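Chapter 6
Glazes and the Fired Surface

6.1 Introduction

A glaze is a thin layer of glass bonded to a ceramic body by heat. It seals the body against liquids, makes the surface easier to clean, and determines most of what a buyer notices about a finished piece. Chapters 4 and 5 dealt with the body itself: its clay content, its shrinkage, and its first firing. This chapter deals with the coating.

Three groups of oxides make up nearly every glaze. Silica forms the glass. Alumina stiffens the melt so that it stays on a vertical wall. Fluxes – among them the oxides of sodium, potassium, calcium, and zinc – lower the melting temperature to one the kiln can reach. Pure silica melts at a temperature well above the working range of a pottery kiln, so a glaze without flux is of no practical use.

Recipes are written in parts by weight that total 100, with colorants listed as additions beyond that total. A recipe containing 29 parts silica will not behave like one containing 29 parts feldspar, even though feldspar also supplies silica. Section 6.4 explains how to convert a recipe to its oxide formula.

Gloss depends on how smooth the cooled surface is. A matte glaze scatters light, either from fine crystals grown during slow cooling or from a melt that never fully leveled. The same ware may look matte across a broad face and glossy along a rim, where the curvature gathers reflected light into a narrow line. For this reason, gloss should be measured on a flat area and under fixed lighting.

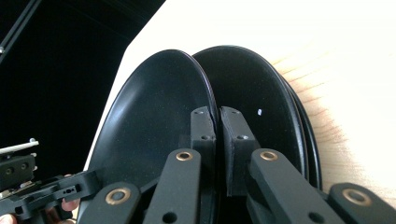 6.2 Glaze Fit

On cooling, both body and glaze contract. If the glaze contracts more than the body, it is placed in tension and may craze, forming a network of fine cracks. If it contracts less, it is placed in compression. Moderate compression strengthens the ware. Excess compression causes shivering, in which flakes of glaze separate from edges and rims.

Crazing may appear at once or months after firing, as a porous body takes up moisture and expands. In the Dirnora trials, Kazuhiro Oda fired 2,000 test tiles with a single glaze and examined them the following April. Of these, 1,965 showed no cracks under dye. The rest came from one batch of body with a low quartz content. Oda's procedure is given in Section 6.7.

Before reading further, the student should be able to define the following terms: flux, eutectic, thermal expansion, bisque, and maturing range.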